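August, bedroom set, afternoon notes

Okay, so the house rules for the folding runs need another pass, and I'm writing this while I still remember why. Sumaiya and I went through the Fakir batch over lunch and threw out 15 takes of 77. Hardly any of those were bad folds! Mostly it was us being sloppy about where a take starts and where it stops.

Rule 1 as it stands says "garment flat on the bed, jaws open, then begin." Fine, but flat how? Bohdan smooths everything out like he's making up a hotel room, and I leave the wrinkles in.

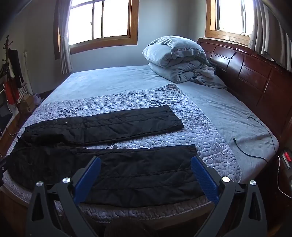 I'd like us to stop ironing things with our hands before a take. Wrinkles stay, seams can wander, a bit of fabric over the side of the mattress is okay. What I do want in writing is that both jaws are in view and clear of the fabric for 2 full seconds before the first touch. Bohdan Hladun thinks that's too long (he would, he's fast), but the Vusurari checklist asks for a still start and I'd rather match it than argue later.

Then the stop. Sumaiya's wording, which I like a lot: "Folded, released, hands off, wait." No last little pat on top!! I'm the worst offender, I counted myself doing it on take 43 and then again right after.
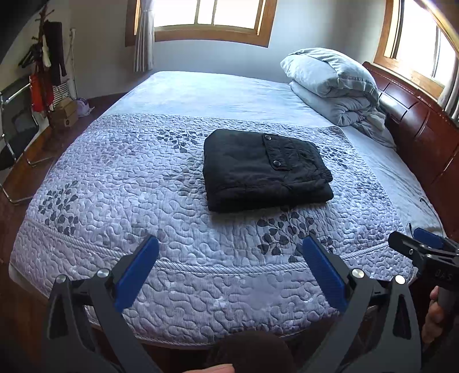 Snaps: leave them however they are at the start and write it on the sheet. The Bokari form has no box for it, so use the margin for now.

Also cables. Anything near the mattress gets checked before each take, whoever is holding the grippers calls it out loud, and if one gets caught you stop and bin the take. No rescuing it.

Still to do: ask Solline if they want the binned takes or just the tally. Sumaiya has the draft, please scribble on it.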